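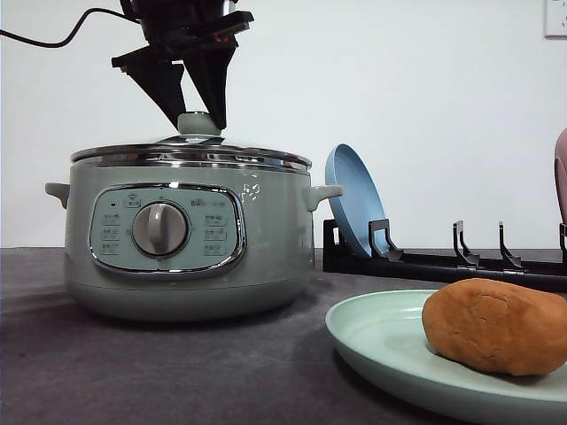

Kitchen > Game Day > Tips and Tricks

136 shares | 100 comments

Feeding a Football Crowd Without Missing the Game

I love college football and I love feeding people, and for years I did both badly at the same time. I'd be elbow-deep in wing sauce during the best drive of the afternoon, hearing the whole living room yell about something I hadn't seen. So I started writing down what worked, and now I have a fat little notebook of it. Most of the good ideas came from friends, and I'll give credit where I remember!

Work backward from kickoff

Write the kickoff time at the top of a sheet of paper and fill in everything above it. For a 3:30 start I want the hot food on the counter at 3:00, the oven off by halftime, and a second round of something cold ready to come out of the fridge in the third quarter. Chopping, grating and dip-mixing all happen the night before. Onions are the exception - I cut those the same day and keep the lid on tight, or everything in the fridge tastes like them.

Wings in the oven

Pat them dry with paper towels. Then do it again. Toss with salt and a little baking powder (NOT baking soda, I have made that mistake and they were awful), one teaspoon per pound, and set them on a rack over a foil-lined sheet pan. If you can leave them uncovered in the fridge overnight, the skin gets wonderfully crackly. I bake at 425 and flip once, and I check the thickest one with a thermometer before anything gets sauced. Sauce goes on at the last second, and I always leave one pan plain for the kids.

Keep the chili moving

Chili that sits on warm for four quarters gets thick and starts to catch on the bottom. Keep a mug of hot broth next to it and stir in a splash whenever you pass by. Emese Vass taught me to put beans in late so they hold their shape, and it makes such a difference in how the last bowl looks. Toppings go in a muffin tin: cheese in one cup, scallions in another, jalapeños, sour cream, crushed chips. One thing to carry, one thing to wash.

Leave the ladle on a small plate with a folded paper towel under it. Your counter will thank you.

Dips

Cold dips look sad after an hour out, so I split each one into two smaller bowls and swap them at the half. Nest the bowl in a bigger one full of ice if the room is warm. For guacamole, press plastic wrap right down on the surface and squeeze out every bubble of air.

Jianhua Yuan makes a hot spinach dip that I'd happily eat with a spoon. The trick is squeezing the thawed spinach in a clean dish towel until your hands hurt, then squeezing some more. There is so much water in there!

Drinks away from the food

Put the cooler on the opposite side of the room, or out on the porch. Two lines become two short lines, and people stop reaching over the hot pans for a soda. Fill the cooler with cans first, then ice, then a couple of cups of cold water with a handful of salt. They chill fast that way.

Stains and cleanup

Wing sauce on a jersey: scrape off what you can, run cold water through from the back, and rub in dish soap. Let it sit until the game's over, then wash cold, and don't put it in the dryer until the mark is completely gone. I saved a white away jersey this way last November and I'm still proud of it.

Line a tall trash bin with two bags at once. When the first is full, pull it out and the next one is already there. Soak the sheet pans in hot soapy water at the start of the fourth quarter and they wipe clean by the final whistle - or by overtime, if you're lucky enough to get one.

Leftover wings come off the bone for quesadillas the next day, and chili freezes beautifully flat in zip bags. Label them, or you'll be thawing mystery bricks in March.

1,946 views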